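Can It Put the Groceries Away Yet?

The engineer I spoke to at Kullura has spent 17 months trying to get two robot arms to tidy up, and she still grins when one of them picks something up. "I know how that sounds," she told me. "My kid could do it at three. But watch a gripper work out a croissant!"

A toy croissant, that is. Her sorting job, which the team calls Heto, starts with a mixed tray and an empty basket, and the arms have to move everything across.
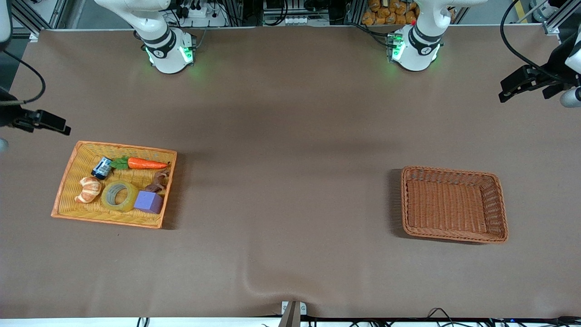
Kullura author

2020-08-18

I asked which item gives them trouble. "Tape," she said right away. "It's see-through, it's lying flat, and there's a hole in the middle. The foam cube is a sweetheart — you can squeeze it badly and still get away with it. The carrot is fine most days."

Back in June, a full tray took around 38 seconds per item. Now it's 21, and I found that thrilling. She was calmer. "A person would be finished and making coffee."

So would she trust it in a kitchen? "No. Put it in a stockroom, with the same bins every day, and I'd start talking. At home the basket moves, the light changes, somebody leaves a sock in there." She wants to try socks next, and after that, towels.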